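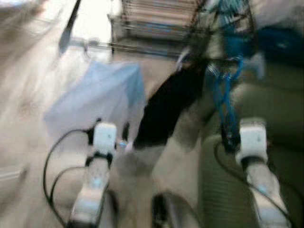 A reader in Flilturdale writes that the last column on candle wax cost her a tablecloth, and would I please say next time that the iron goes on low. Low, then. Put brown paper over the wax, iron on low, no steam, and move the paper along as it soaks up the grease. If the cloth is an old altar linen with lace on it, skip the iron. Freeze it overnight in a bag and pick the wax off with a fingernail, which takes most of an evening and is excellent practice in patience.

The rest of this month's mail was about keeping the church things that end up living in your house. Once you have said yes to storing something for one Sunday, you have it until the Second Coming.

Hymnals. Stand them upright like any other book. Stacked flat in a basement they pick up damp from the floor and by September the bottom ones smell like a boathouse. For a musty one, shut it in a lidded tub with an open dish of baking soda for 2 weeks, and keep the soda off the pages. Loose spines can be mended with white glue and a knitting needle. Use less glue than you want to. I once sealed "Abide with Me" shut for good, and it took a verse of something by Wesley with it.

Your own Bible. Onionskin pages tear at the gutter, usually in Psalms, or in Leviticus if you are showing off. Document repair tape from the craft store holds well and doesn't yellow. Regular tape will go the color of tea and take the print with it. Leather covers want a little conditioner twice a year, rubbed in with an old sock and left overnight before you close the book on anything white. 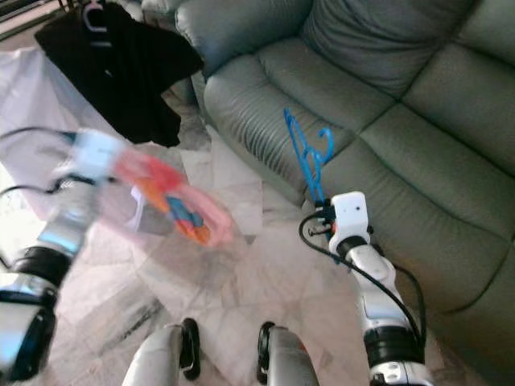 Choir robes should never go away dirty, even if they were only worn for an hour. It was a warm hour. Read the label, because half of them say cold wash and the other half say something in a language the choir director can't read either. Hang them to dry on wide hangers with the zippers done up, and get the wrinkles out of the yoke while it's still damp. Cover them with an old sheet. Dry cleaner bags hold moisture and drift to the floor.

Brass. Vinegar, salt and flour in a paste, wiped on, rinsed off, dried right away. Don't try it on anything lacquered, and don't try it on anything with a donor's name on it until you have tested the underside.

The coffee urn. Run it through with equal parts vinegar and water, then plain water, then plain water again. Somebody will still say the fellowship hour coffee tastes funny. It tasted funny before. Buy better coffee.

Grape juice on carpet: cold water, blot, dish soap, blot, keep blotting. No scrubbing.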